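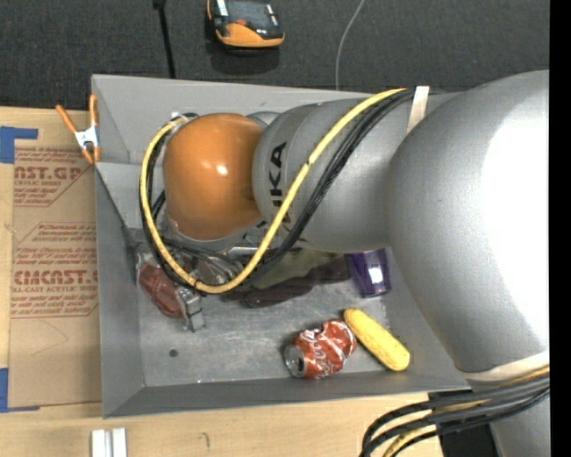 Graça Barreto reckons I've been promising her a robot that can empty a shopping bag for years now, and wants to know if it's any nearer than it was. Fair question. Thread.

---

Short answer: nearer, not near. A machine can take one thing out of a bin very well if it's the same thing every time. Household stuff is never the same thing every time.

---

Take a crushed Coke can lying next to an ear of corn. You'd pick up either without looking properly. The arm has to decide where the can's edge is, and a dented can hasn't got the shape it was made in.

---

Corn is easier than you'd expect. It's long and firm and you can take it across the middle. The trouble starts when it's lying close to the wall of the bin and a finger has to fit down the gap.

---

Clear plastic wrap is the one I'd warn anybody about. Depth cameras hate it. You get a hole in the data, or a surface floating where there isn't one. Shiny things do it too, for much the same reason.

---

At Jestodwood we ran a mixed bin over and over last June. 3607 attempts logged. I'm not going to post a success rate on its own, as it depends entirely on which items you let in. Leave out the soft and see-through things and it looks lovely.

---

What I will say is that most of our failures were dull. Finger lands a bit high, item rolls, arm comes up with nothing. It tries again and does the same thing, because the picture it's working from has hardly changed.

---

Adanech Yimer asked if a person would be quicker. Yes, by miles. Our slowest pick took 23 seconds, including the retries. She'd have had the bin cleared and the kettle on.

---

The shop floor is a different story – the stockroom at Skaltolard sends the same boxed parts down the same chute and a machine can do that all night. Someone still has to come over when two boxes jam. That bit never makes it into the sales video.

---

Cables are a chore in themselves, by the way. Anything you add to the end of an arm needs wires, and the wires have to go round every joint with enough slack to turn and not enough to catch on the rim. I've spent whole afternoons on tape.

---

Also the size of the arm. A big industrial one is steady and repeats well, but it hangs over the bin and gets between you and the thing you're trying to watch. It's no use in a kitchen. You'd lose the kitchen.

---

So, Graça, for the shopping bag: tins and boxes, I'd believe it in a tidy demo today. Loose veg, mostly. A bag of salad, no. Putting it all away in your actual cupboards, with the door that sticks – ask me again later.

---

Someone's bound to bring up the laundry folding clips. I've watched them. Check how the shirt was laid out at the start and whether the clip is sped up. Some of them are decent work all the same.

---

Next job for us is 6 new items, 3 of them wrapped. I'll post the misses as well as the hits. Replies open if you've got something awkward you want tried, as long as it fits in a bin and doesn't leak.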